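Speaker notes: Sorting and nesting play cookware by color and shape
Stuvura materials session, slot 3, 38 minutes including questions

Slide 1. Title. Leave it up while people find seats. State the scope: plastic bowls, pots and scoops, how they are set out, how they go back. Wooden sets are covered in the Viva handout and are left out here.

Slide 2. Terms. A bowl has an open rim and no handle. A pot may carry a tab. A scoop has a flat handle long enough to hold clear of the body. Say that catalogs mix these up, and that the Andstead inventory sheet uses our terms.

Slide 3. Handles and tabs. The red-orange pot has a short tab with a round hole in it. The blue-purple bowl has a long flat handle and takes up far more table for the same job. Pause. 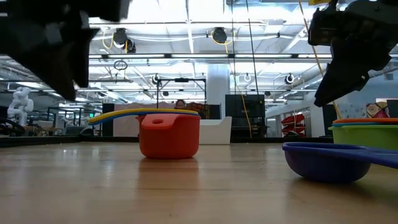 Handles decide the stacking order. Pieces without handles nest first. Handled pieces go on last, all handles pointing the same way, or the stack leans. A tab with a hole can go on a hook, which frees shelf depth. Minimum hook spacing in the Mikuš layout is 7 inches.

Slide 4. Spacing. Move from stacked to spread out. Pieces set apart are easier to tell by color: turquoise-blue in the middle, orange and dark purple on the right, yellow on the left. Mention that a glossy surface doubles the color near each base, and that a matte mat removes this. 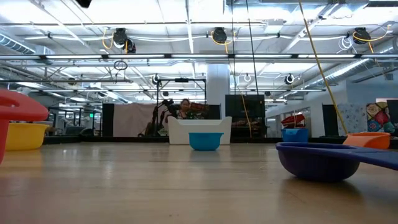
Andstead, August

The text on this slide comes from the layout notes. Read only the first line aloud.

Two rules for putting away. Sort by shape, then by color. Do not sort by color first; it splits the nesting sizes and the stacks have to be rebuilt.

Slide 5. Tubs. Limit each tub to 2 stacks. Label the long side. Skip the label dimensions if time is short.

Questions. Expect one on lids. Refer to the last page of the handout.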